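Ticket 388
Product: Arkden quilting machine, walking foot fitted
Opened by: Saranya Suvarna, Pirkitham shop
Opened: 24th August
Status: closed, see end

Skipped stitches on binding, last pass only. Top and backing fine. Customer quilt so fairly urgent. Log follows.
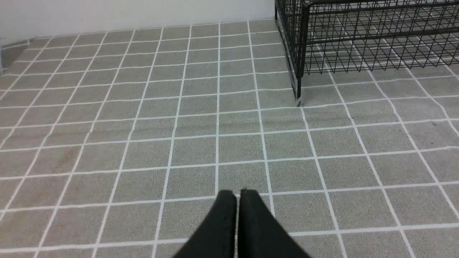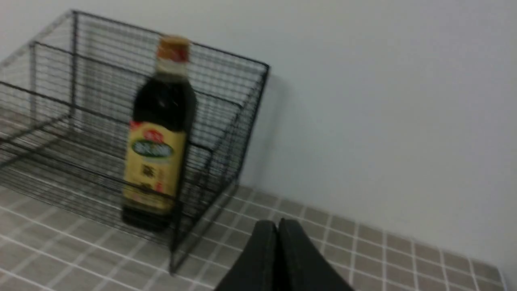
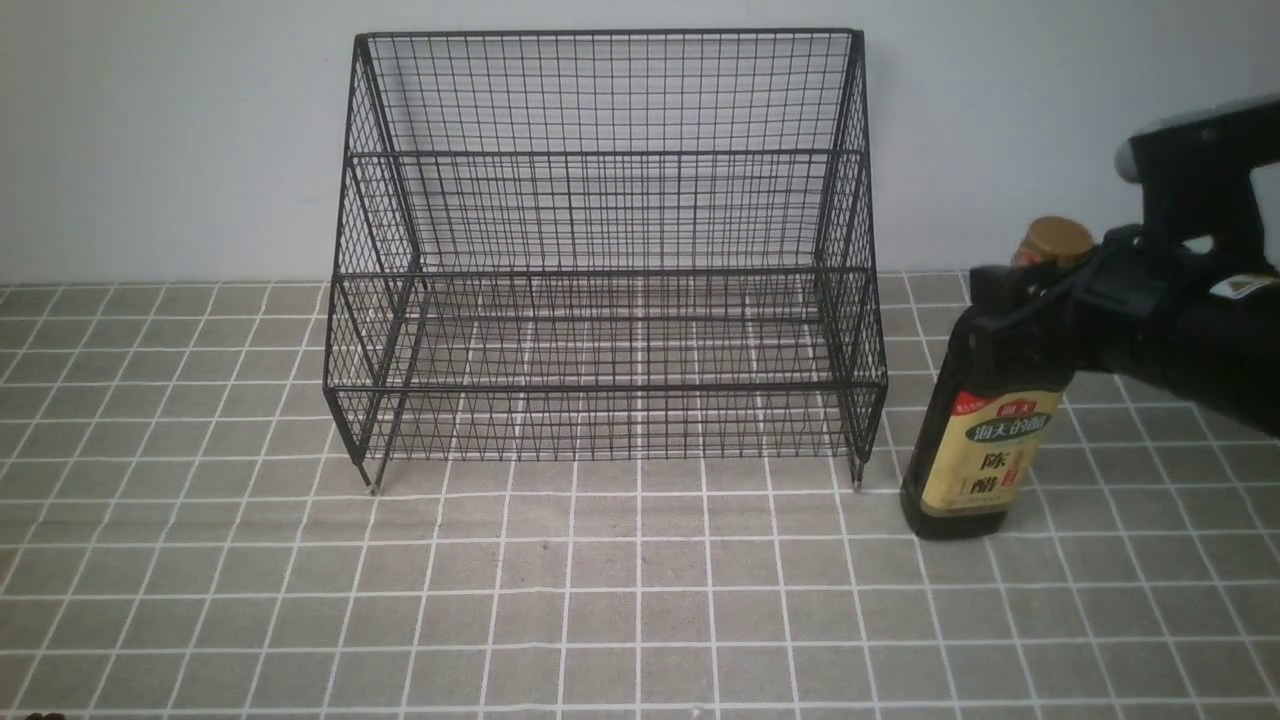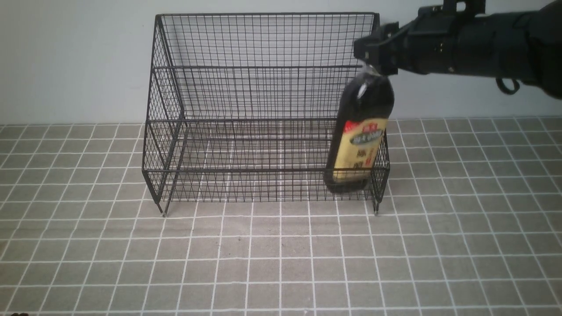

Support log, p. 2

Saranya, 9:10
Machine skips when I go over the corners of the binding. Four layers plus batting, more at the miters. Straight runs OK. Thread is Wutgate cotton top and bobbin, same as always. New needle, 90 quilting. Changed it twice already. Stitch length 2.5. Tried 3, same thing but longer.

Meriem El Ouafi (support), 9:42
Hi Saranya. Few things first pls
- what does the stitch counter say? Menu, then Info, then scroll right down
- when was the hook area last cleaned
- does it skip with the walking foot off, normal foot on, same fabric folded up to the same thickness
Don't touch the timing screw yet.

Saranya, 10:15
Counter says 4,000 since last reset. Cleaned hook last week, proper clean with the brush, plate off. Normal foot on folded scraps: no skips. Walking foot back on: skips at the hump. Not every time. Maybe one corner in two.

Meriem, 10:30
OK so probably not timing. Is the arm of the walking foot sitting OVER the needle clamp screw? Easy to get it under, it still sort of feeds but it doesnt lift right.

Saranya, 10:51
Over. Checked w/ flashlight. Screw on the foot is tight, used the screwdriver not fingers.

Meriem, 11:05
Presser foot pressure?

Saranya, 11:08
Where is that

Meriem, 11:11
Dial on the left side, behind the face plate door. 1 to 6.

Saranya, 11:20
It's on 6!! I never set that. Brahim had the machine for the denim bags, might be from then. Put it down to 3. Better, two clean corners then one skip on the third. Top tension looks a bit loose now, little loops on the back.

Meriem, 11:34
Loops on the back is top thread not seated. Foot UP, unthread it completely, rethread, floss it through the discs. Leave tension at 4 till you've done that. Then for the corners slow right down and hand wheel the last few stitches into the miter, needle down, pivot, hand wheel out.

Brahim Tawfik, 12:02
yes it was me, pressure was up for the bags. sorry. forgot to put it back. Also I think the needle plate got nicked when I hit a rivet, worth a look

Meriem, 12:06
Saranya can you run a bit of old pantyhose over the needle hole, see if it snags.

Saranya, 12:40
Snags. Small burr, front left of the hole. Spare plate in the drawer is the straight stitch one. Fitted that.
Rethreaded too.

Saranya, 1:25
Did a practice sandwich with six corners. No skips. No loops. Then did the real one, all four corners, clean. Had to unpick the bad bits from this morning which took longer than the rest of it.

Meriem, 1:31
Great. DON'T use zigzag with that plate on, needle will hit it. Tape a note on the machine. I'll order you a standard plate, Nizar Ghanem does parts, he'll mail you. Old one can be polished but tbh a new one is easier.

Nizar, 2:15
Standard plate for the Arkden out of stock here, Sang warehouse has them. Ordered. Also your service reminder is set at 2,000 stitches which is way low, thats why it beeps at you all the time. Menu, Service, change it. Full service not due till November.

Saranya, 2:20
Oh thank goodness, the beeping. Done. Pressure 3 written on the lid in marker.

Closed by Meriem. Cause: presser foot pressure left high plus burr on needle plate. Reopen if the new plate doesnt fit.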